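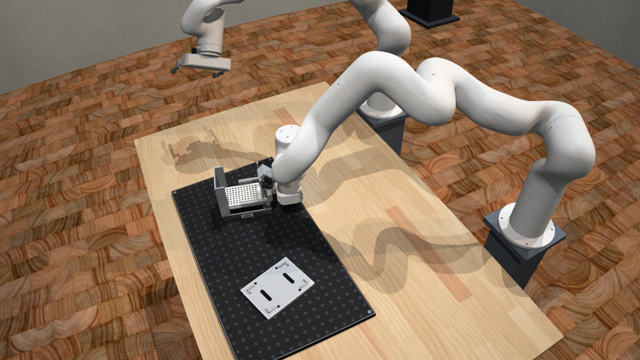

Listening to Chamber Music, Week 6
The String Quartet in the Room: Balance, Seating and the Inner Parts
Handout revised 03/07/2018

Welcome back, everyone, and thank you for the lovely listening journals from last time. I read every one of them with a pot of tea beside me, and I was so pleased at how many of you had started to hear the viola!

Last week we followed the tune. Tonight I'd like us to leave the tune alone for a while (hard, I know) and listen to what goes on underneath it. In an early quartet the first violin often carries the melody while the other three keep the harmony moving. Later on composers spread the interest around, and you may find the cello singing up high with the viola playing the bass line below it.

Words we'll need tonight

Inner parts: the second violin and the viola. They fill in the middle of the chord and very often supply the pulse.
Double stop: two strings played at once by one player, so four people can sound like five or six.
Pizzicato: plucked with the finger. Arco means go back to the bow.
Con sordino: with the mute on. The sound gets softer, yes, but listen for the change in color too, a sort of veiled quality.

Where they sit

There is no single correct seating. Many quartets go first violin, second violin, viola, cello from left to right as you face them. Others put the cello inside and the viola on the outside right. A violist sitting there has the instrument facing away from the audience, and some groups worry about that and some don't mind a bit. A third plan puts the two violins across from each other, and it's wonderful for music where they answer back and forth.

The room matters as well. Romness Hall seats 300 and has a good deal of wood in it, so the cello blooms and the fast notes can blur. The Tiklow Room seats 100, with carpet, and you'll hear every bow change. Try to hear the Lindqvist Quartet in both if you can manage it — they are playing the same program in each this January.

For next week

Listen to any slow movement by Haydn twice through. The first time, just enjoy it. The second time, pick either the second violin or the viola and stay with that player as long as you can. You will lose them, and that's fine, just hop back on when you hear them again. Write half a page on what you noticed.

Recordings are on the Fimero shelf in the music library, and headphones are at the desk. Please rewind nothing, they're all discs now, but do put them back in the right cases.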